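How to Enter Your Club in a Regional Swim Meet

Entries for meets in the Cedley Regional Series are submitted by clubs on behalf of their swimmers. Individual entries are not accepted. The steps set out on this page apply to all short course meets held at the Trinon Aquatic Center and the Tshabalala Pool, including the October opener.

Before You Begin

The person submitting the entry must be listed as the club's entry contact for the current season. A club may name two contacts, but only one may work on an entry file at a time. Please have the following at hand:

Current membership number for each swimmer
Date of birth as it appears on the membership record
Best time in each event, with the course in which it was swum
Names of the coaches who will be on deck

Step 1: Download the Event File

Open the meet page and select Event File. Save the file without changing its name. Files carried over from an earlier meet will be rejected by the system, even where the order of events is the same.

Step 2: Load the File and Check the Roster

Import the event file into your team software. Clubs that do not own team software may use the Clilari entry form, which is linked from each meet page and requires no installation. Compare the roster with your membership list. A swimmer whose name is spelled differently in the two places will be flagged and held out of the psych sheet until the difference is corrected.

Age group is determined by the swimmer's age on the first day of the meet. This applies to relays as well as to individual events.

Step 3: Assign Events

Each swimmer may enter no more than 6 individual events over the course of a meet. Relays do not count toward this limit. Swimmers entered above the limit will be removed from the highest-numbered events first, and fees for those events are not returned.

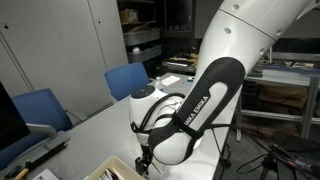
Step 4: Enter Seed Times

Seed times must have been achieved in the preceding or current season. Enter times to the hundredth of a second and mark the course correctly. A long course time entered as a short course time will place the swimmer in the wrong heat, and heats are not redrawn after the psych sheet has been posted.

"No Time" entries are accepted in events of 100 yards or less. For longer events, a coach may submit an estimated time, marked with the letter E. Estimated times are seeded behind proven times.

Step 5: Name Relay Teams

List each relay as A, B or C. The names and order of swimmers may be left blank at this stage and handed in on a relay card at the clerk of course table. Cards are due one hour before the start of the session. Every relay swimmer must appear on the club roster, including those who are not entered in an individual event.

Step 6: Submit and Confirm

Export the entry file and upload it through the meet page by 6:00 p.m. on the closing date. The system will return a receipt showing the number of swimmers, the number of entries and the fees owed. Check these totals against your own report. An upload without a receipt has not been accepted and must be sent again.

Payment is due with the entry. Clubs may pay online or by check.

Changes After Submission

Until the closing time, a club may replace its file as often as needed. Each new file overwrites the previous one in full, so partial files should not be sent. After closing, only scratches and corrections of clerical errors will be considered. Late entries are accepted on deck where an empty lane exists, at double the standard fee. No new heats will be created.

Meets are capped at 1,463 individual entries. When the cap is reached, files are accepted in the order received, and clubs on the waiting list are notified by email.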